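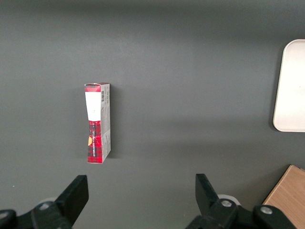

A red and tartan box on the gray table, side panel and barcode toward the right.

Grurkis Pantry Boxes
Data card and read-me, please start here

Welcome, and thank you for taking an interest in a collection of grocery packaging! Grurkis Pantry Boxes is a set of pictures of everyday food packages of the sort that live in a kitchen cupboard: cookies, crackers, tea, rice, breakfast cereal, baking mixes and a good deal of shortbread (the first shopping trip was in the run-up to the holidays, and the store had a whole aisle end of it). The packages stand or lie on a tabletop, and each picture comes with a short record saying what kind of package it is and how it is placed.

Last updated
Wednesday, November 20, 2019

What is in the set
1550 pictures of 400 different packages
600 of the pictures have a longer written note about the printing on the package
One record per picture, kept in a plain spreadsheet called boxes
A second spreadsheet called panels, with the written notes

Where the packages came from
Most were bought at ordinary grocery stores in and near Tultmont. A smaller batch came from the Antwi corner market, which carries more imported cookies and tea than the big stores do and was very patient with us while we stood reading the backs of things. Everything edible was eaten or given away in the end, and the shortbread went first.

The columns in boxes
item: our own number for the package. It stays the same in every picture of that package.
kind: what the food is, in one or two plain words, such as shortbread, tea or rice.
shape: tall box, flat box, square box, bag, tin or tube.
standing: upright, on its side, on its back or leaning.
faces: which sides can be seen. We say front, back, end, side and top.
main color: the color that covers most of the face turned toward you.
pattern: plain, stripe, check, tartan, picture or mixed.
code: yes if a barcode can be seen anywhere, otherwise no.

A word about "front" and "end," which gave us more trouble than everything else put together. On a cereal box the front is obvious. On a long, narrow cookie box that has been stood up like a tower, the narrow panel may carry the product name just as proudly as the wide one. We settled on calling the widest printed face the front, whatever the designer had in mind, and the narrow ones the ends. If a carton was square all the way around, we picked the face with the biggest lettering and stuck with it.

Tartan has its own entry under pattern. In the first version it was lumped in with check, and then anybody looking for a gingham jam label got pages and pages of shortbread. If you have scripts written for the first version, please look for both words.

Reading the small print
The written notes in panels record only what a person could make out in the picture. Large lettering is copied as printed, in capitals if it was in capitals, and sideways lettering is marked sideways. Ingredient lists and nutrition tables are very often too small to read, and in that case the note says "small text, not legible" and leaves it there. We did not fill in the missing words from the package itself, tempting as it was with the box sitting right there in the cupboard. A question mark after a word means the person writing the note was fairly sure but would not swear to it.

Colors were written down by eye, under the room lights, so please treat them kindly. Red, dark red and maroon are all recorded as red. Cream and very pale gray are usually recorded as white, though a few early records say cream, and we have not gone back to change them.

Known problems
Item 1923 looks like a mistake, because there are nowhere near that many packages. The numbers were carried over from an older pantry list kept at Trernton and they have large gaps. Please don't renumber them, or the two spreadsheets will no longer match.
Bags are thinly covered. They slump, and we were never very happy with the words we had for how they were lying.
Several teas were sold in the same carton with a different sticker. They have separate item numbers and are very easy to mix up.
Flaps and folded rims are not recorded at all, although a lot of the boxes have them.

Using the set
You are welcome to use the pictures and records for teaching, study or your own projects. The package designs belong to the companies that made them, so please don't lift them out to use as artwork. If you share a changed version, give it a new name and mention Grurkis Pantry Boxes somewhere near the top.

Corrections are very welcome. Send the item number, the column and what you think it ought to say, and we will fold it into the next update.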